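Kandetti Museum Trust
News and media

Bronze Age farmstead found beneath the fields at Escobedo

For immediate release. Pictures and interviews available from the press desk.

Archaeologists working on farmland at Escobedo have found the remains of a Bronze Age farmstead, complete with two roundhouses, a stone-lined well and a small workshop where somebody was casting bronze. It is the first settlement of its date to be found in the valley, and the team is thrilled with it!

The dig was led by Evaristo Meléndez of Fenex Archaeology on behalf of the Kandetti Museum Trust. It began as a small test trench on the edge of a field where the plough had been turning up scraps of pottery for years. By the end of the season it had grown into 10 trenches, joined up across the top of a low ridge overlooking the river.

"We went in hoping for a ditch and a few sherds," said Evaristo Meléndez. "On the second morning we had a curved line of post holes coming up in the gravel, as clear as you like, and everyone put down their trowels and came over to look. You don't often get a house plan that good from a field that has been ploughed for so long."
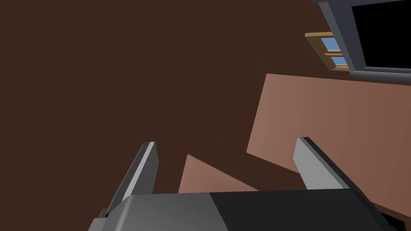

The larger of the two roundhouses faced south-east, with a porch and a central hearth. Its floor had gone, but the hearth pit survived and was packed with charcoal, burnt grain and animal bone. The smaller building stood a short walk downhill and had no hearth at all. The team thinks it was a store or a byre, and soil samples should help to settle the question.

Between the two lay the well. It was dug through the gravel to the clay below and lined with river cobbles, and its lower part was still waterlogged when the team reached it. Wet ground keeps things that would rot away anywhere else, and out of the bottom came hazel rods, a length of twisted plant fibre and part of a wooden ladle with its handle.

The ladle has already become a favourite. One side of the bowl is worn flat, as though it had been scraped against the same pot day after day by a right-handed cook — a lovely, homely detail, and one that could easily have been lost.

Finds from the workshop

The workshop was the last thing to be found and the one that kept people on site long after the tea had gone cold. It was no more than a hollow with a wind-break on its western side, but the soil inside was full of droplets of bronze, lumps of fired clay and pieces of broken mould.

Altogether the team recorded 1,979 finds, of which 222 are fragments of clay mould. Several of these fit together. One group makes up most of a mould for a socketed axe, and another seems to be for a pin with a ring-shaped head. No finished axe was found, though there is a broken blade that may have been waiting to go back into the crucible. 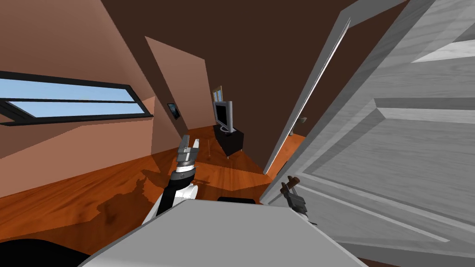 Damián Jaramillo, who looks after the prehistoric collections at Kandetti, has been studying the mould pieces since they came out of the ground. He believes they were made from local clay mixed with crushed quartz, and hopes to match them to a source further up the valley.

"Moulds tell you so much more than the finished object does," he said. "You can see where a thumb pressed the two halves together. There is one piece with a grass stem caught in the clay, and the print of it is so sharp that our plant specialist thinks she can name the species. I have looked at it every day for a fortnight and I'm still not bored of it."

The metal itself will be tested over the winter. Small samples from the droplets will be compared with ores from known ancient mines, which may show how far the raw copper and tin had travelled before they reached this quiet bit of riverside. The charcoal will be used for radiocarbon dating. For now, the style of the pottery points to the later part of the Bronze Age.
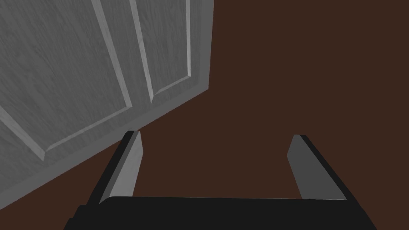 A gripper pointed towards a grey panelled door.

Finds from Escobedo are being cleaned and catalogued at Flesent, the Trust's stores and study centre. The waterlogged wood is being kept in tanks while it is made stable, a slow job that can't be hurried, and it will be some time before the ladle can go on show. Pottery and mould pieces are much tougher and can be handled as soon as they have been marked.

The trenches have been filled in again to protect what is left, and the farm has agreed to take that part of the ridge out of the plough. A survey of the ground to the north has picked up what look like further pits and a trackway heading for an old river crossing. The team would dearly like to know where it goes, and plans for another season are being drawn up.

How to find out more

The Trust is holding open sessions at Flesent in September, when visitors can meet the team, handle Bronze Age pottery and try piecing together a replica mould. All sessions are free. Children are very welcome and there is step-free access throughout.

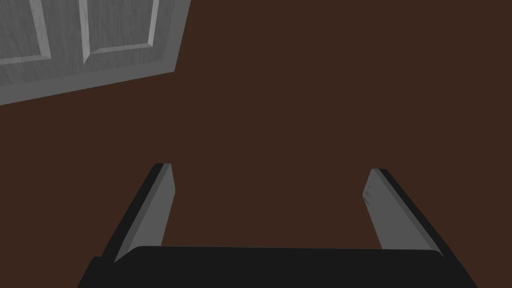
Talks and displays

Evaristo Meléndez will give an illustrated talk on the dig in the lecture room at Kandetti, starting at 7pm. The room holds 277 people and places should be booked in advance through the museum's front desk. A small display of pottery and mould fragments will be open beforehand in the entrance hall, and Damián Jaramillo will be there to answer questions.

Schools in the valley can also borrow a loan box of replica finds, with an axe, a ring-headed pin and a copy of the ladle. Teachers should contact the learning team at Kandetti to reserve one for the coming term.

Notes for editors

Fenex Archaeology carried out the excavation for the Kandetti Museum Trust with the permission of the landowner. The site is on private land and there is no public access. Please do not publish its exact position.

A full report will follow once the dating and metal analysis are finished.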